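Zirthorpe Residents' Association - Members' Forum
Kitchen and Catering > Storage and Equipment
Thread: Lidded containers for the shared kitchen
5 replies

Posted by: O_Goicoechea (Moderator)
Members are asked to comment on the proposed purchase of small lidded containers for the shared kitchen. The present stock does not match and several lids are missing. Two suppliers have been considered, Estex and Jestier. Comments received by Wednesday will be taken into account before an order is placed.

Olaia Goicoechea
Kitchen Stores

Posted by: northlanding12
I would support clear plastic with a clear lid. At present, members open every tub on the shelf in order to find the one they want, and the lids are then put back on the wrong boxes. I would ask that the order be limited to 50, as the lower shelf will not take more.

Posted by: H_Siriwardena
I am in favour of the small clear type with rounded corners and would refer members to the photograph below, which gives a fair idea of the size I have in mind. It is the one standing towards the back of the table. 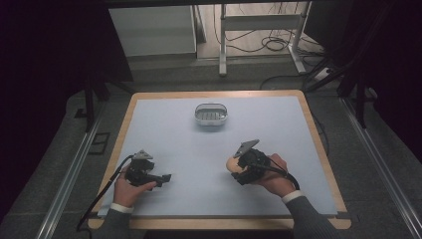 Photograph: Hashini Siriwardena

A box of that kind takes up very little of the work surface and may be left out during a session. The larger tubs cannot.

Posted by: tenant669
With respect to the previous poster, I do not agree. A small container is of limited use to those of us who cook for the Wednesday lunch. We require something that will hold a full batch of rice or chopped onion. I would also question clear plastic, which in my experience turns cloudy after a winter of hot washing. The old Sarmiento tins were replaced for no good reason and I should like to see them back.

Posted by: H_Siriwardena
The tins were withdrawn in January on account of rust at the seams. I have no objection to a number of larger boxes being added to the order, but the small size is the one most often asked for at the hatch.

Posted by: northlanding12
May I also ask that labels go on the side and not on the lid? Once lids are exchanged, the label is wrong - and we are back where we started.

Posted by: O_Goicoechea (Moderator)
Members' comments are noted. Prices will be requested for both sizes, together with spare lids. The question of the tins is closed for the present. Tenant669 is invited to state the capacity required for the lunch, in litres, in this thread.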